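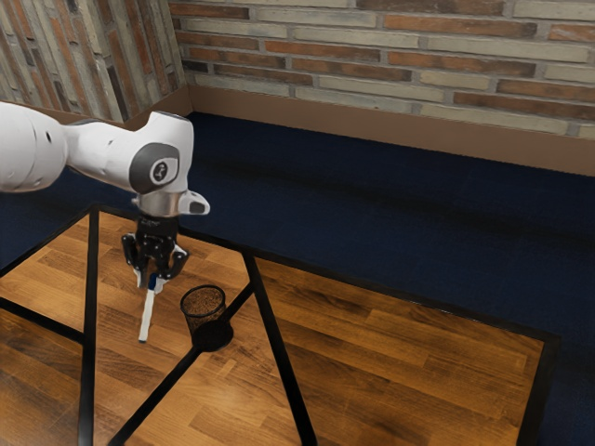

Figure 3. Wooden-topped table with a small wire-mesh cup, set before brick-faced walls.

3.2 Survey of shared desks

Responses were gathered from 924 office workers at the Etenar and Riquelme sites. Of these, 97 kept no writing tools at their desk. Staff who shared a desk reported losing pens more often than staff with assigned seats. Following Ibarra, we treat a pen cup as common property when it stays on the table overnight. Replies from the Wodix site were left out of this section.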